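Kitchen tips for a self-catering stay

Most holiday flats come with a kitchen that has been stocked by someone who doesn't cook in it. You can eat well all the same if you pack a few things and look through the cupboards before you go shopping.

Bring from home: a small sharp knife with a guard, a tea towel, a few freezer bags and clips, salt and pepper, and enough dishwasher tablets for the stay. If you are flying, the knife goes in the hold bag.

On arrival, open every cupboard and run the hot tap. Check that the hob lights and that there is a tin opener. At the flat we had in Vendale the gas was turned off under the sink, and it took a phone call to the owner, Mr Belmonte, to find the tap.

Wash the pans and bowls before you use them, even if they look clean. Hot water and a drop of washing-up liquid will do. 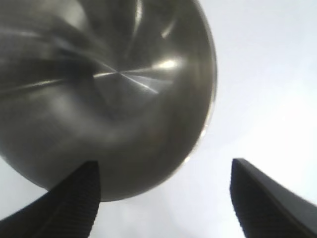 A large mixing bowl does the work of three or four other things. Use it for salad, for rinsing vegetables, for proving dough under a damp towel, or as a washing-up bowl if the sink has no plug. Metal ones can sit over a pan of simmering water when you need to melt butter or chocolate.

Ovens in rented places often run hot. Put a slice of bread on the middle shelf at 180 for five minutes. If it is dark by then, turn everything down by 20 degrees.

Plan the first evening meal around things that keep: pasta, a jar of tomatoes, a hard cheese. Small shops in villages such as Irkden may close at lunchtime and not open again until 5pm, and in March some keep shorter hours still.

Before you leave, empty the fridge and wipe the shelves. Unopened packets can usually stay for the next guests, but ask first. Take the rubbish down the night before if checkout is early, and look in the freezer for your ice packs.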